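Objet : Re: [atelier-bras] Arrêt intempestif en descente, encore

Bonjour à tous,

Je reprends le fil d'hier, que je cite pour ceux qui l'auraient classé un peu vite :

> Le bras de Plunberg s'est remis en sécurité en pleine
> descente. Défaut de couple sur l'axe vertical, trois
> redémarrages, même punition. J'ai tout relancé à 40 %
> de la vitesse et là, plus rien. Je penche pour le
> logiciel. Quelqu'un a touché aux paramètres ?

Personne n'a touché aux paramètres, ou du moins personne ne l'avoue. J'ai donc relu le journal : 1 413 cycles depuis la dernière remise à zéro, 6 arrêts, tous dans le bas de la course. Un logiciel qui ne se trompe qu'en bas, je demande à voir.

Mon suspect est le soufflet. Si la gaine se pince contre la tige en fin de course, l'effort monte, le variateur croit à une collision et coupe tout, ce qui est très exactement son métier. À vitesse réduite, le caoutchouc a le temps de se replier et le défaut disparaît, avec la cadence.
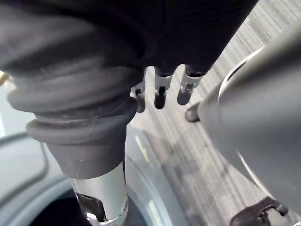 Heriberto Cisneros, atelier Godham

Regardez les anneaux du bas : il y a des éraflures claires et des traces de poussière. Ça ne prouve rien, je sais, un soufflet a le droit de vieillir. Mais je voudrais qu'on le dépose avant de rouvrir le code pour la quatrième fois. Contrôlez aussi la bride sur la tige, petites vis comprises, et la housse en tissu, qui peut très bien tirer sur le haut de la gaine.

Un point moins drôle. J'ai cru comprendre que chez Medrano on avait « réglé » le même défaut en montant le seuil de couple à 100 %. Merci de revenir à la valeur d'origine. Ce seuil est ce qui arrête le bras quand il rencontre une main, et il ne fait pas la différence entre la vôtre et un soufflet.

En attendant : vitesse réduite, pas d'intervention sous le bras sans consignation, et notez la hauteur à chaque arrêt. J'ai demandé à Osari la référence de la gaine. Ils m'ont répondu en m'envoyant le catalogue des ventouses.

Heriberto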